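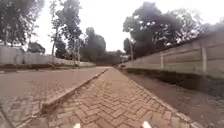
Figure 1. Herringbone sidewalk, raised concrete curb, and brick roadway.

Street Surfaces, Session 4: Brick Underfoot
Handout to go with the Thursday talk

Okay, welcome back! Last time we spent far too long on asphalt (my fault, I get going and can't stop), so we're moving straight into unit paving, and I've tried to write these notes the way I'd say them out loud. Bring this sheet with you on the walk. You'll want something stiff to write on.

Why I start with herringbone

If you only learn one bond pattern this term, make it this one. A bond is just the arrangement of the units, how each brick sits against its neighbors. In a running bond you get long straight joints going one way, and under traffic whole rows can start to creep along those joints. Herringbone breaks the joints up. Each brick butts into the side of another one, so a push from a tire or a heel gets shared out in more than one direction. We call this interlock, and it's the word I want to see in your write-ups (spelled as one word, please, I've had every version).

There are two common ways of laying it. At 90 degrees, the bricks run parallel and square to the edge of the path. At 45 degrees, everything is turned, so the zigzag points along the path and you have to cut a lot of little triangles at the sides. Those triangles are a pain. My first paving job was a side path in Flistthorpe and I think I spent more time at the saw than on my knees with the bricks. The 45 looks lovely when it's done, though, and I'd still choose it for a driveway!

Color, and what it will and won't tell you

Look at the walkway in Figure 1 and you'll see reddish-brown and dusty terracotta together, with some bricks paler than others. People always ask me whether the pale ones are replacements. Could be, in some streets. But color by itself is a poor witness. Here are the things that can leave you with a mixed surface:

Clay bricks come out of the kiln with natural variation, even in one firing.
Pigmented concrete pavers lose color as the surface paste wears and the aggregate starts to show.
Pallets get laid one at a time when they should have been blended. (Pull from at least three pallets at once. Please.)
Salts come up through the brick and leave a whitish bloom, called efflorescence.
Patches get done years later with whatever the yard has.

So in your field notes, write down the color you see and leave the cause for a separate line, with a question mark if you need one. Brayan Sotelo took this class before he started working with me at Laizer, and his notebook had two columns, "seen" and "guess." I've copied that format ever since and never paid him a cent for it.

The edge does a lot of the work

This is the bit people skip. Pavers on a sand bed are only as good as whatever is holding them in at the sides. Take away the edge restraint and the outside row starts to lean, then the joint sand drains out, and then the second row goes too.

In Figure 1 the restraint you can see is the raised concrete curb on the left, between the sidewalk and the road. Its edges are chipped and weathered. Chipping along the top edge is mostly a matter of looks until the chips get deep or the curb starts to rotate. What you're checking on site is whether it's still standing upright, whether there's a gap opening behind it, and whether the pavers next to it have dropped. You can't do that from a handout, you have to get down there and put a straightedge on it.

Notice too that the roadway is also brick, interlocking, in a more washed-out reddish-brown than the sidewalk. I love a street that carries the same family of material across both surfaces, but they have very different jobs. A sidewalk mostly takes feet and the odd delivery cart. A road takes braking and turning, which shove the bricks sideways. You'd expect a thicker unit and a much more serious base under the road. Joints, base, and thickness are all things you'd need drawings or a lifted brick to confirm, so don't go writing them down from looking!

Trees and planted strips

There's a pale boundary wall on the far side of the road with a narrow dark verge at its foot, and trees behind it. Worth a thought for maintenance. Leaf litter breaks down into a fine dark muck that settles in joints, and that muck is a perfect seedbed for moss and weeds. Soil from a verge can wash onto the paving as well. And roots, well, we'll do roots properly next session, because Nahuel Domínguez is coming in with his slides from the Rornari street tree job and he'd be annoyed if I used up his best stories.

A few working habits

Sweep before you inspect. Dirt hides lipping (one brick sitting higher than the next).
Walk the path once in each direction. Low sun from one side will show dips you'd miss coming the other way.
Check joints with something thin. I use an old feeler gauge, a butter knife is fine.
If you lift bricks, stack them in the order they came up, and chalk an arrow on the first one.
Don't top up joint sand on a wet day. It bridges at the top and leaves a hollow below.

Exercise for the walk

We meet at the Skindden end of the route at 9, and I'd like to be done before lunch. Work in pairs. Pick a stretch of brick sidewalk 15 paces long and sketch it in plan. Mark the bond, the direction the pattern runs, the edge restraint on both sides, and anything that's moved. Then choose one spot near the edge and one in the middle and compare them: joint width, level, wear. Spend 50 minutes on the sketch and use whatever's left for photos.

Draw the bond from life, brick by brick, for at least one small patch. I know it's tempting to do a quick zigzag and call it herringbone, and I can always tell. Getting the corner where four bricks nearly meet is the hard part, and once your hand has worked it out you won't forget it.

Bring: kneeling pad, short level, tape, chalk, pencil (ink runs if it drizzles), and a brush.

Sketches go in the tray by my door by the end of the week. If you miss the walk, do the exercise on any brick path you can get to and write the street name on the sheet.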